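March, late, gone eleven at night

Knackered. Day four of the kitchen tidying runs and my thumbs feel like someone else's. Did 80 before lunch, Bhavana did the rest while I sat and checked clips. Target is 2000 by the end of the month, we're on 375. Won't think about that.

Bin task all day. Bottle and bag and so on, in, out, again. You have to go slow, slower than feels natural, and open the jaws wide early or the pads clip the rim and it's a bin-the-take job. Ha. Kept catching myself reaching like a person, elbow first. Corrado says the robot will copy every wobble I make so stop wobbling. Thanks Corrado.
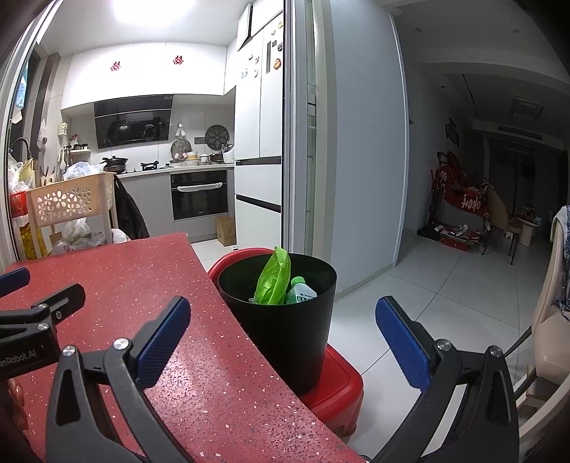

Lost 14 takes to me rushing the approach, all before tea. Deleted the lot, started again, better after. Bhavana's trick is to breathe out as you close. Sounds daft, works for me. Also pausing a beat before letting go, othewise the end of the clip is mush and Aurélien sends it back.

Tomorrow he wants the same thing from the other side, left hand leading. My left hand can barely hold a fork. Then cups, if theres time, which there won't be.

Must ring Mum. Must buy plasters, blister on right thumb again. Forgot to write up the rejects sheet, do it on the train.

Bed.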